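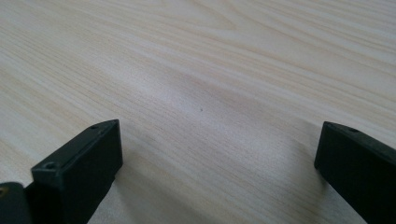 Vutudura sells its hand-held gripper kit as a pair, and the pair is what I went to Skanstead to try at the open day on 18 July 2022. I had read the product sheet in March and wanted to know how the tools felt after an hour of use. The fingers are plain black blocks with squared tips and small round holes in the top, and opened wide they leave a good stretch of tabletop between them. You look down that gap when you line up on a part, and it took me a few tries to judge it well.

Tanvir Samarakoon ran the session. He kept the talk short and put people to work at a light wooden table. The basic kit is 932 dollars for two grippers, and the version with the longer warranty is 1590. Each gripper weighs 980 grams, according to the sheet. I noticed the weight in my left wrist first.

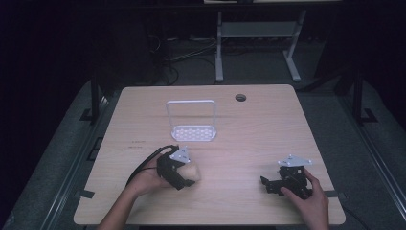 The task was pick and place with small items, one tool in each hand. Soft things were easier for me than hard ones - I squeezed too much at the start, and a soft piece forgives that. The cable bothered me more. It leaves from the back of the tool and can lie over your forearm, so you end up planning your reach to suit it. Sajib Sarkar, who came from our Surville office, had the same complaint and asked for a longer lead. Samarakoon said one was planned but gave no date.

The mounting plates on top have holes drilled through them. I asked for a drawing of the hole pattern and am still waiting for it.

We stayed for over 60 minutes at the table, then had a quick look at the Zoëga software on a laptop next door. It loaded slowly and I didn't see enough to review it. I have asked for the basic kit on a two-week loan.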